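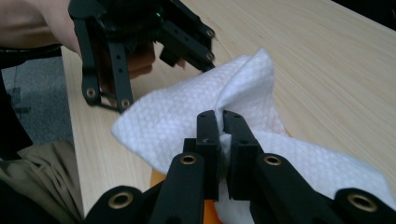
Shazia Warraich thinks most of us wipe a table far too quickly and put the cloth away far too carelessly, and she told a full room at the Annamalai Centre in Flernport as much when the winter household mornings began again. She was very cheerful about it, and no one seemed to mind being told off, least of all the people in the front row, who had come with notebooks!

The mornings are a series of 4 free sessions on the everyday jobs that never quite get taught – wiping down, folding, airing and mending – and the first was given over entirely to cloths and tabletops. It sounds like thin stuff for an hour and a half, but the talk overran and the tea urn had to be switched back on.

Much of the discussion was about wooden tables, which plenty of Flernport households have inherited and are rather nervous of. Shazia's advice was to shake off the crumbs first, use a cloth that has been wrung out properly, and follow the grain from one end to the other instead of going round in circles. A second, dry cloth should come straight after. She is not fond of sprays on bare wood and would sooner see a drop of washing-up liquid in a bowl of warm water, although she did allow that a sticky jam ring in a house with small children calls for whatever is nearest.

Then came the question of paper or fabric, and the room divided. One woman from the Gramano Road end of town said she had given up paper altogether and kept a drawer of 30 squares cut from old pillowcases, washed together once a week. A gentleman near the door felt just as strongly that a disposable wipe was the only decent thing for a greasy spill, and there was a good deal of friendly muttering on both sides before Shazia moved everyone along to folding.

Her method is a simple one (fold in half, then in half again, and turn to a clean face as each one gets dirty), and she had people practise it at the tables until they could do it while chatting. A cloth left in a crumpled heap, she reminded them, takes an age to dry, so it ought to be opened out and hung over a rail or the edge of the sink when the job is finished.

The mornings are paid for this winter by a small grant from the Fistitz Fund, which also covers the tea and the biscuits. The next session is on folding tea towels, pillowcases and the dreaded fitted sheet, and anyone who would like to bring their own linen is very welcome to. Places are free but the room does fill up, so please leave your name at the Annamalai Centre desk or drop a note through the door. A further set of sessions is planned for May, with mending first on the list.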